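Home | Programmes | Reports | Grants | Contact

Likia Community Computer Refurbishment: progress report to the Wasavmont Fund

Reporting period to 29th April
Prepared by Lungile Adams

1. Status against targets

The grant agreement sets a target of 1,000 refurbished desktop computers placed with households and small organisations by the end of September. To date 400 units have been placed. Intake is ahead of schedule and output is behind it. The gap is at the testing stage, where storage drives are checked and wiped before reuse.

2. Intake

Ngubane, the freight contractor, delivered the second consignment in full. Most machines are ex-office desktops of mixed age. Units without a working power supply are stripped for parts and recorded under a separate stock code. Laptops are outside the scope of the grant and were returned to the donor at its own cost.

3. Drive testing and data erasure

Every drive receives a full surface scan followed by a single-pass overwrite. A drive that reports reallocated sectors after the overwrite is withdrawn and sent for shredding. The erasure log is kept by serial number and is available for audit. Cabling is checked at the same stage, and any data cable with a damaged latch is replaced from spares.

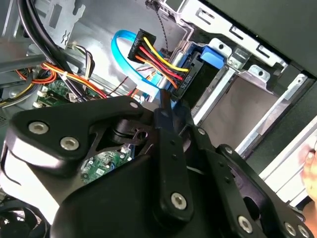 Danish Rana objected at the quarterly review that a full scan of every drive was more than the programme could afford, and asked whether the older mechanical drives should go straight to shredding. The cost of replacements was then worked out. Buying solid-state drives for the remaining units would exceed the parts budget by $4,000, so scanning will continue for drives with low recorded hours. Drives above the hours limit will be shredded without a scan from next month.

4. Software

The standard disk image was rebuilt once in the period. The earlier version failed to load the network driver on one group of machines, and 70 units had to be re-imaged before release. The fault was in the image and no hardware was replaced. Release notes are now signed off by two people.

5. Budget

Spending on freight and rent is in line with the forecast. Spending on parts is over, mainly for memory. Stiline has agreed to hold its memory prices until the end of the grant period. We request approval to move the unspent training allowance to the parts line. No increase in the total grant is sought.

6. Next period

A second testing bench will be wired and brought into use. The waiting list will be reopened to schools once the household backlog is cleared. A revised delivery schedule is attached as Appendix B.

Shares: 3 | Comments: 1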